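### 4. Getting your Zinura map guide ready before you fly

I set mine up at the gate once and regretted it, so do this at home on decent wifi (the Lernemska pack alone took me 14 minutes!).

1. Open Zinura and tap **Trips**, then **New**.
2. Type the country or island. Tiny places are in there too — keep scrolling.
3. Tap **Save offline** and pick a map size. I always go for Large.

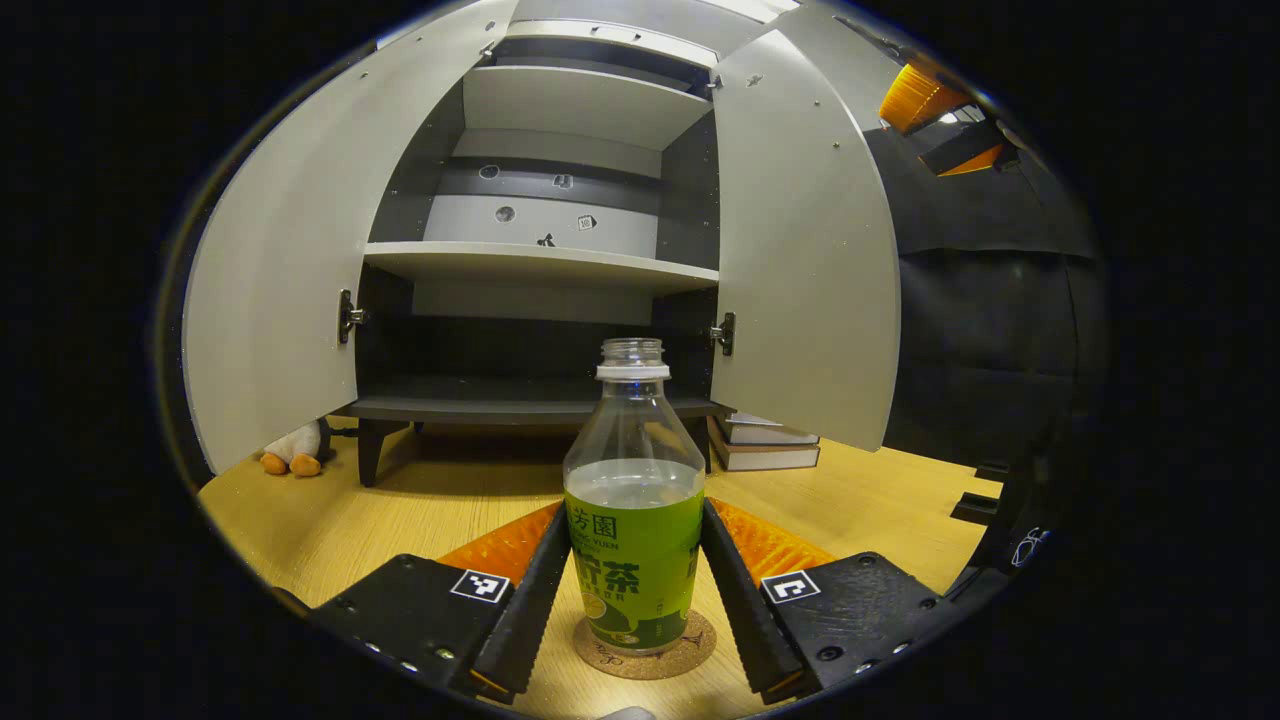 4. Switch your phone to airplane mode and open the map again. If the street names show up, you're set.

**Note:** Each trip holds up to 1000 pins. My friend Berkay Avcı filled his with bakeries in Kozan, so he had to split it into 2 trips.

**Caution:** Deleting a trip deletes your pins as well, and I haven't found a way to get them back. Export them first under **Share > Pin list**.

Ferry times don't save offline, so write those down before you leave.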